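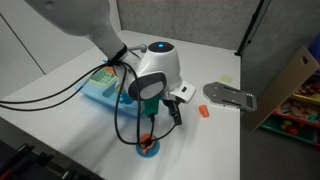 Reading Comfort on Low-Cost Tablets: A Comparison of Two Screen Types

Project report, second-year course in Consumer Electronics
Group members: Ngan-ling Chou, Akinyi Muli, Duarte Gouveia
Supervisor: Elżbieta Dudek
Submitted Friday, May 25, 2018

1. Introduction

Many students in our department read their course texts on a tablet. The cheaper tablets are sold with two kinds of screen. The first kind is the usual glossy glass. The second kind has a matte layer, which the sellers describe as "paper feel" or "easy on the eyes". The matte model costs more, and we wanted to know if a student who reads for a long time has a real advantage from it.

The question came from Akinyi, who had bought the matte tablet and was not sure that she had spent her money well. Our supervisor agreed that the topic was small enough for one term.

We did not study battery life, sound or speed. We also did not study e-ink readers, although two of the participants asked us why. The reason is that our course texts are PDF files with color diagrams, and most e-ink readers on sale do not show them well.

2. Devices

We used two tablets. The Orkum has a glossy screen and the Kevik has a matte screen. Both are the smaller size, and both can show a full page of a PDF without scrolling, but the letters become small. The Orkum was borrowed from the department library and the Kevik is the one that belongs to Akinyi.

We must say that these are different products from different makers, so the screen surface is not the only difference between them. The Kevik is heavier. Its lowest brightness is also lower than on the Orkum, and this became important in the evening sessions.

Before every session we cleaned the screens with a dry cloth, closed all other programs and turned off the automatic brightness. The blue light filter was turned off on both devices. In our first trial we forgot this on the Kevik, and the page was yellow, so we did not use the results of that trial.

3. Method

Six students took part. Each of them read on both tablets, on different days, for 105 minutes with one short pause in the middle. Three students started with the Orkum and three with the Kevik.

The texts were chapters from an introduction to economics that none of the participants had studied before. Godfrey Mfinanga, who teaches the course, helped us to choose chapters of similar difficulty and wrote the comprehension questions. We are thankful to him for this.

Each participant read once by the window in the Ramasamy reading hall during the day and once at a desk with a lamp in the evening. With two tablets this makes 4 sessions for each person. It was more than we had planned at first, and it was difficult to find free hours for everybody in May.

After each session the participant filled in a form. It asked about tired eyes, dry eyes, headache, reflections on the screen, and how easy it was to find the line again after looking away. The answers were on a scale from "not at all" to "very much". There was also an empty field for comments.

4. Results

4.1 Daytime, by the window

The difference was clear here. All participants reported stronger reflections on the Orkum than on the Kevik. Most of them turned the Orkum or changed their chair to avoid the light, and one moved to another table, which we allowed because a real reader would do the same. Tired eyes were also reported more strongly on the Orkum, but the difference was smaller than we had expected.

4.2 Evening, with the lamp

In the evening the two tablets received almost the same marks. Two participants preferred the Orkum because the small letters looked sharper. One of them wrote in the comment field: "On the other one the white has a kind of sand in it." We looked at the Kevik again after this comment, and we could also see a light grain on white pages when the brightness was high.

The participants who liked the Kevik in the evening mentioned mostly the low brightness and did not mention the surface.

4.3 Comprehension questions

We found no difference that we can trust. The marks depended much more on the person than on the tablet.

5. Discussion

Our results suggest that the matte screen helps when there is strong light from the side or from behind the reader. In a room with a lamp it gives little, and for small letters it can be a small disadvantage.

There are several weak points in our work. The group was small. The participants knew which tablet had the more expensive screen, and this may have changed their answers. We could not control the weather, and one of the daytime sessions was on a cloudy day. The difference in weight was also mentioned in the comments, and a tired hand can perhaps make a person less patient with the screen too.

We had planned to put the Unetti matte film on the Orkum and to repeat the daytime sessions. This would be a better test, as the device would stay the same. The film arrived too late, and when Duarte tried to put it on there were air bubbles in one corner. We recommend that another group does this test with more time.

6. Conclusion

For a student who reads near a window or outdoors, we think the matte model is worth the higher price. For a student who reads mostly at home in the evening, the glossy model is enough, and it is good to check the lowest brightness before buying. Akinyi has decided to keep her tablet.

7. Division of work

Ngan-ling Chou: form, tables, sections 3 and 4.
Akinyi Muli: contact with participants, sections 1 and 2.
Duarte Gouveia: preparation of devices, sections 5 and 6.

The forms with the answers, without names, can be requested from the group.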